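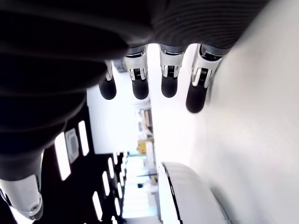
Fostwood open day: was it worth the drive?

Posted in Visits | October

I had been told by three separate people that the Fostwood paper mill was the best free day out in the county. I have a low opinion of free days out, so take what follows with that in mind.

Parking is in a field past the Zostville turnoff. The shuttle was supposed to leave at 9:30 and left at 9:55, by which time the line for the first tour was already out the gate. We were put in group 12 and handed foam earplugs and a leaflet.

Our guide was Alper Ağca, who has worked on the pulping side for years and clearly knows it. He was good on felts and rollers and how a break in the sheet gets cleared. He was less good on the water question. The leaflet says the mill "returns" most of what it takes from the river. Returns it how warm, and how clean? I asked twice. The first time I got a smile and the second time I got a number, 3800, with no unit attached to it. Wen-hsiung Ko, who was in our group and used to test well water, wrote it down and put a question mark next to it.

The machine hall is loud and very hot, and I'll admit it is impressive. Paper comes off the end faster than you can follow. We got 12 minutes in there, which I would have happily doubled by dropping the film about company values.

The sample room was the best part. Kulap Bunnag let people feel the different weights and tear them with and against the grain. She told us flat out that the "heritage" line is the same stock as the ordinary one with a cream tint. I wish the rest of the staff had been that frank.

Lunch was a $31 family ticket for chili, rolls and lemonade. The chili was fine. It was not $31 fine.

The shop sells notebooks you can get cheaper in town. I bought one anyway.

If you go next year, take the early tour, bring your own sandwiches, and ask about the water. I've emailed the mill to find out what the 3800 refers to and will add the reply here if I get one.

Filed under: Visits, Paper, Zostville area
2 comments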